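Pink music stand, week two

Quick one tonight because the rice is on and I have maybe 20 minutes before it needs me.

So the old wire stand finally went. You know the type, folds up like a broken umbrella and never folds the same way twice. It dumped a whole book of etudes on the floor during a slow movement and that was it for me. Into the bin. No ceremony.

I looked at a lot of stands. Too many. The Turnley ones are lovely but heavy, and I carry mine up a hill to band practice. Nisteo had one I nearly bought, then I read the reviews – 227 of them, yes I read most, don't ask – and people kept saying the neck slips. A stand with a slipping neck is a slow elevator for your music. No thanks.

Ended up with a solid desk one, the kind with holes punched all over. In pink. Salmon pink, really. I did mean to get black. Black was out of stock till June and I have no patience, and now I'm very attached to the pink so there we are.

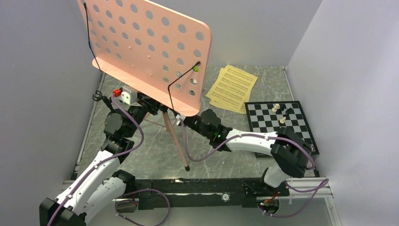

The page holders are what sold me. Two thin black arms, one each side, and they swing over the pages. My old trick was clothespins, which work until you need to turn a page in a hurry and fling one at the flute section. With the arms I can hold a fat book open and still get a finger under the corner. Takes practise. I've turned two pages at once more than I'd like to admit.

Ledge is nice and wide too. Pencil, eraser, tuner, and a thick book all fit. On the wire one the pencil rolled off every single time, I must have bent down for it a thousand times a year.

Rubber feet! Small thing but my floor is slick and the old stand used to creep away from me during long rehersals. Haven't chased this one yet.

Grumbles. The leg joints were stiff out of the box and I pinched my thumb the first night. Folding it for the bag is a two-hand job and the desk doesn't go flat the way the wire ones do, so I had to get a bigger bag. Went with a Grello tote, plain canvas, nothing fancy, the desk pokes out the top a bit. Fine unless it rains.

Also the holes collect dust. Already. A dry paintbrush gets it out, the cheap kind from the hardware store. Don't use a wet cloth, you just end up with little gray plugs in every hole and then you're sitting there with a toothpick at 11 pm.

Next job is sorting the sheet music itself, over 1,301 pages if the scanner app is right. Half of it is parts for pieces I'll never play again. I might do the marches first and see how brave I feel.

Ok, rice. Back when the marches are done.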